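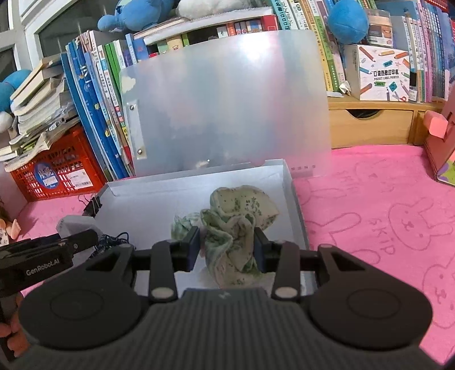 According to Qianru Jiang, a remanufactured workstation is one that has been taken down to its frame and rebuilt, and a panel that has only been wiped clean and resold should be called used. Dealers do not all follow this distinction, and the terms remanufactured, refurbished and as-is overlap in everyday trade.

Remanufactured workstations are cubicles and desk systems built around the frames of older office furniture. They are sold mainly to small and mid-sized offices, call centers and public agencies.

Process

Used systems usually come from offices that are closing or moving. Panels, work surfaces and storage units are sorted by product line, as connectors from one line rarely fit another. Fabric is stripped from the panels and replaced, metal trim is sanded and repainted, and worn work surfaces are given new laminate or swapped out. Electrical parts inside the panels are tested separately. Locks are rekeyed.

Panel height is often changed at this stage. Tall panels can be cut down to make lower, more open stations, although the wiring channel at the base limits how much can be altered.

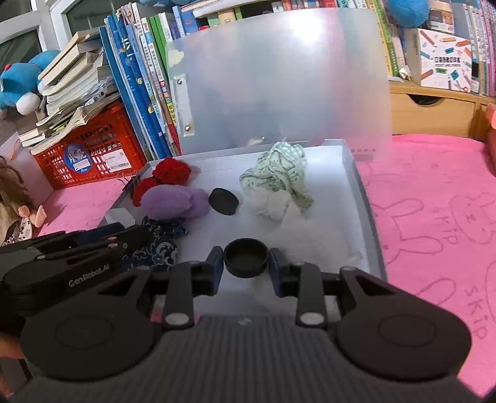

Guilan Dai has argued that the condition of the connectors matters more to a buyer than the fabric, and that a bid should list them as a separate line. Missing connectors are a common cause of delay during installation.

Trade

Jeltier began rebuilding panels in 2000 and at first worked with a single product line. Mazurek, a competitor, bought used stock in lots of up to 300 stations and stored it until an order came in. The two firms later shared a paint shop in Bodevau. Didero, a dealer, offers remanufactured stations in 29 fabrics and quotes new and rebuilt furniture on the same form.

Prices depend on the finish, the panel height and the amount of storage. Delivery and installation are normally billed apart from the furniture — a point that can make quotes hard to compare.

Warranty

The original maker's warranty does not usually carry over. Most rebuilders give their own, which may cover the paint and fabric for two years and exclude the electrical parts.

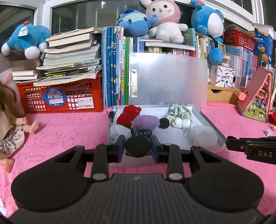

Black disc held between two fingertip pads, with a shallow white tray beyond.

See also

Cubicle
Modular furniture
Office space planning
Reupholstery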